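Giving Up the Second Car

We sold the second car in November, and enough people have asked how it's going that I'm going to write it down once and point them here.

Some background. We live on the edge of Plirville, on the side away from the river, and for years we had two cars because everyone on our street has two cars. Mine was a gray hatchback that needed a new clutch. The quote from the garage was more than I wanted to put into it, so I let it sit in the driveway for a month while I thought it over. During that month I got to work anyway, by bus and on foot, and at the end of it I put the car up for sale.

Osaze Okeke, who lives two doors down, bought it for his daughter. He knew about the clutch. I got less than I'd hoped for and I was fine with that.

The bus is the number 4. It stops at the bottom of our hill and goes to the Stamano end of downtown, where I work. When it's on time the whole trip takes longer than driving by the length of one radio show. When it's late, I'm late. I told my manager this up front and she moved my Monday meeting to the afternoon, which helped more than anything else I did.

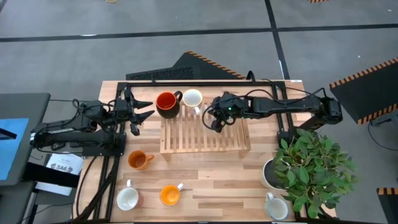 Mornings are the part that had to change the most. I used to leave the house whenever I was ready, and now there's a time I have to be out the door. I lay out my clothes the night before and pack lunch after dinner while the kitchen is still a mess. Coffee was the sticking point. I used to take it in the car and drink it over the whole drive, and hot coffee on a crowded bus is a bad idea. So now I drink it at home, sitting down, from a real mug. If you keep yours on a wooden rack out on the table, like the one in the photo, you save opening a cupboard at six in the morning while someone is asleep in the next room. We have ours by the kettle. The travel cup is at the back of a drawer and I haven't missed it.

The walk down the hill is nothing. The walk up is longer than I remembered from the car, and with groceries it's a different thing altogether. I tried a backpack first, then two bags, then one of those folding carts with wheels. The cart won. I felt silly with it for a week or so and then I stopped thinking about it. Big shopping still happens in the other car on the weekend. I'm not going to pretend we went without.

Money next, because that's what my brother-in-law wanted to know. The insurance went, the registration went, and the gas went. The bus pass costs less than the gas did alone. We've had to use a taxi 3 times so far, once for a dentist appointment across town and twice because of snow. I keep the receipts in an envelope so that I can't fool myself about the total – it is still well under what the clutch would have cost.
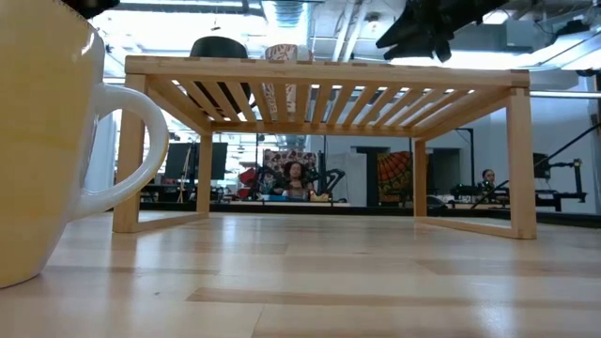 What I didn't plan for was the sharing. With one car you have to talk about who needs it and when, and we weren't used to that. We had two arguments over it in the first few weeks, both on short notice and both my fault. Now there's a paper calendar on the side of the fridge. Whoever writes on it first gets the car. If it isn't written down, it doesn't count.

Socorro Alvarado from my office lives out past Kirkolero and has offered me a ride home on late nights. I've taken her up on it a few times and I pay for her parking in return. She drives with the window open in all weather, so bring a hat.

I read a lot on the bus. I also look out of the window a lot, and I've noticed shops I had driven past for years, including a shoe repair place that fixed the heel on my good boots while I waited.

Would I go back to two cars? If my job moved, yes. If they cut the number 4, which they talk about every spring, I'd have to think hard about it. For now the driveway has room in it and I've moved the trash cans over to that side.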